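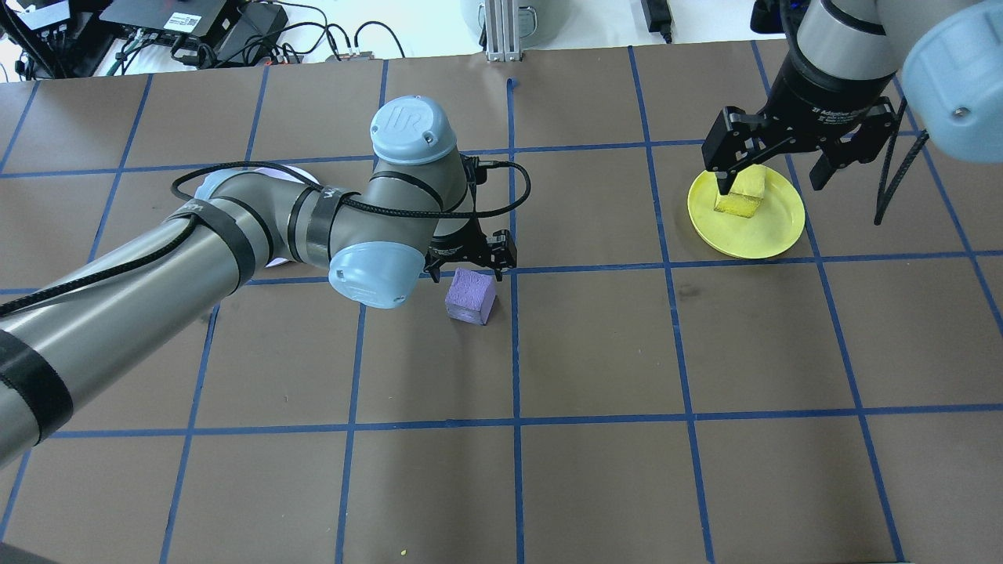

Purple cube, yellow block, blue tape. July.

Teaching by remote again with Bezawit. She thinks 100 good demonstrations will do it. I think 100 demonstrations will teach it to copy my bad habits, like the way I hover over a block before I commit. We're supposed to hand Brunello 566 by the end of the month and I can't see what the last 466 add if they're all as fussy as mine. 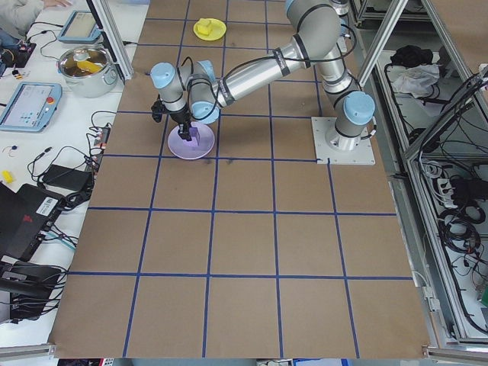

And the matching colors business bothers me too. Purple goes with purple, fine, but how would we know it learned color and didn't just learn where my hand tends to go? I asked Bezawit. She said move the plates more. Maybe. Did 40 before lunch, wrist sore, not convinced.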